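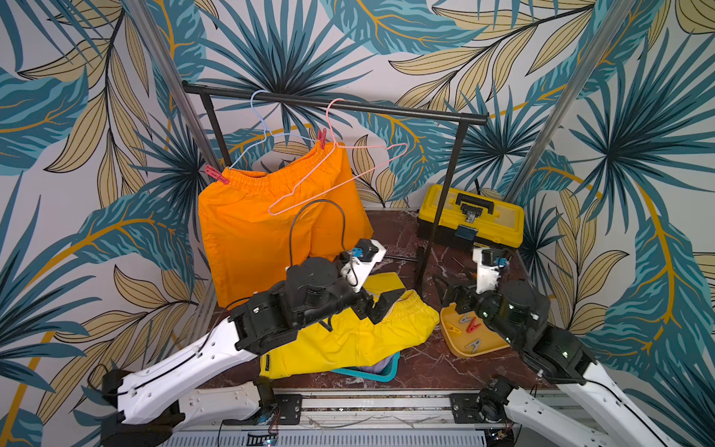
Black metal clothing rack with wire hangers.

Community Help > Household > Laundry and Clothing Care

Hanging shirts and pants indoors without hanger marks or stretched waistbands

Posted by Ovulby

I am responsible for the clothing of a household of two adults and one child. Our building does not permit outdoor drying, and the dryer in the shared laundry room was taken out of service in May. The management company has given no date for its replacement. Until then, all washing must be dried in a spare bedroom on a freestanding rack.

I would be grateful for advice on the following matters. First, knit shirts dried on wire hangers come out with raised points at the shoulders, and ironing removes them only in part. Second, pants with an elastic waist seem to lose their shape when they are hung by the band. Third, heavier items are still damp at the seams the next morning, and the room has begun to smell musty. The room has one window and no fan. I do not wish to purchase a second rack if the present one can be made to serve.

Posted by Harpreet Gosselin

The three difficulties are related, and most of the improvement will come from removing more water before anything is hung. Please run a second spin cycle on all items except delicate fabrics. Where the machine allows the speed to be selected, choose the highest setting permitted by the care label. Items that leave the washer heavy with water will stretch under their own weight, whatever method of hanging is used.

Knit shirts should not be dried on wire hangers. Fold the shirt over the rail of the rack at the level of the underarm, so that any crease falls where it is not noticed. If hangers must be used for lack of space, select a broad, shaped type. Woven shirts tolerate wire reasonably well, provided the top button is fastened and the collar is straightened by hand.

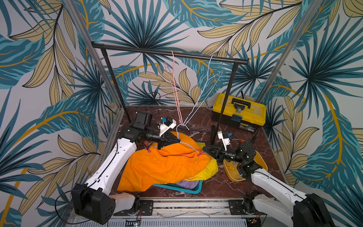

Elastic waistbands are best left relaxed. The band should not be pulled tight between two points while it is wet. Pants of this kind may be laid over the rail at mid-leg, or hung upside down by the hems, which also allows the weight of the waistband to pull the legs smooth. Where the band itself must be clipped, place the pins close to the side seams and leave some slack between them. Wipe colored pins before use, as dirt transfers readily to damp fabric.

With regard to the musty smell, the room requires moving air more than it requires heat. Leave a space of 2 inches between items and keep the rack away from the wall. A small fan directed at the lower half of the clothing will help considerably. Open the window for 10 minutes in the morning and again in the evening, and keep the door to the rest of the home closed while items are drying. Turn pockets inside out.
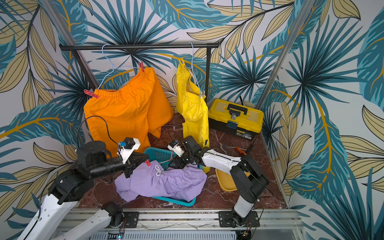 Orange elastic-waist pants clipped to a hanger at the waistband.

Posted by Simon

Buy a dehumidifier. We did, and it solved the problem.

Posted by Arkano

I concur with the preceding recommendations, with one reservation. Drying pants by the hems is satisfactory for cotton, but fleece and other thick fabrics may retain clip marks at the ankle. Such items should be dried flat on a towel and turned once.

I would also suggest washing smaller loads on alternate days. A full load dried all at once will overwhelm a room with a single window. Residents should also check their lease before using a dehumidifier overnight, as some buildings restrict appliances left running unattended.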